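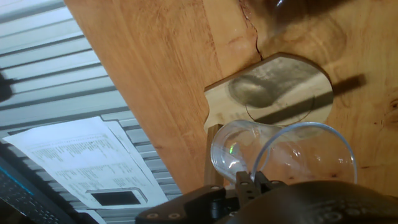

Wrist camera, glass on its side, gripper closing in.

The job was two thousand goes at a drinking glass, and I'd said yes before I'd worked out how many that was in a day.

Trelura paid by the accepted example, you see. Not by the hour, not by the attempt. You sat with the handles in your fists and the arm did what your hands did, and when you'd finished you pressed the pedal and a little bar on the screen went either green or grey. Green was money. Grey was you having a nice time with a glass.

I did the late shift, six till whenever, in a unit out past the ring road with a heater that smelled of toast. My station was called Zulu. There'd been a whole alphabet at one point, or so the sticker on the door suggested, but by January there was only me and whoever had Zulu in the mornings. We never met. I knew them by the chair, which was always wound down so low that I dropped into it like a lift.

The instructions came on printed sheets, tiny writing, columns and columns. Glass upright, approach from left. Glass upright, approach from right. Glass on side, rim away. Glass on side, rim towards. I'd learned most of it by the second week and hardly looked, except for the sideways ones, because the sideways ones were horrible. A glass standing up wants to be picked up. A glass lying down wants to roll off and have an adventure, and all you've got to stop it is two little fingers and a view from the wrist that makes everything look enormous and slightly drunk.

The software was called Distell, and Distell had opinions. It didn't like dithering. If you hovered too long it went grey, and if you went in too fast it went grey, and if you did it perfectly but in exactly the same way as your last ten it went grey as well and put up a message saying LOW VARIETY, which I took personally.

So I started putting variety in. I'd come at the glass like I was late for a bus. I'd come at it like my gran, who picks up every cup as though it might be asleep. I did one like a waiter, one like somebody clearing up after a row, one like a person who's just been told it's valuable. Green, green, green, green. I got through 163 in one evening doing that and drove home singing.

The next night there was a message waiting on the screen. Distell did a thing at the start of each shift where it ran its own attempt, so you could see how the learning was coming along. Usually you put the kettle on during this bit. It would lurch at the glass, miss, think about it, and nudge the poor thing an inch to the left. But now the message said NEW MODEL READY, and I'd already got my coat off, so I sat down and watched.

It came in slowly from the side. It stopped just short, the way you do when you're not sure whether someone's finished with their drink. Then it closed its fingers round the middle of the glass, ever so softly, and lifted it, and waited a second at the top.

My gran does that. She lifts the cup and waits, in case you've changed your mind and want the last mouthful.

I ran it again. Same thing, the little stop, the little wait. I ran it a third time and it did the bus one instead and fired the glass clean off the table, and I spent ten minutes with a dustpan.

There was a box for notes at the end of a shift, and I'd never used it, but I did then. I wrote that the pause at the top was lovely and could they please leave it in. I got a reply the following evening, which I hadn't expected. It said the pause was adding 57 hours a year across the Zistix kitchens contract and would be trimmed out in the next round. It said thanks for my engagement.

Well. I had four hundred and something sideways glasses left to do. I wound the chair back up, got hold of the handles and had a think about it, and then I did every single one of them as my gran.

I didn't make it obvious. I varied the approach, left, right, rim towards, rim away, quick ones and slow ones, so the variety thing stayed happy. But every time, at the top, I waited. Only a breath – hardly enough to notice if you weren't looking for it.

On my last night I came in and the chair was up. Not all the way, but up. And before I started I scrolled back through the morning's examples, which we were allowed to do, and watched a stranger's hands pick up a glass, and lift it, and stop.

I put the kettle on and got going with the rest.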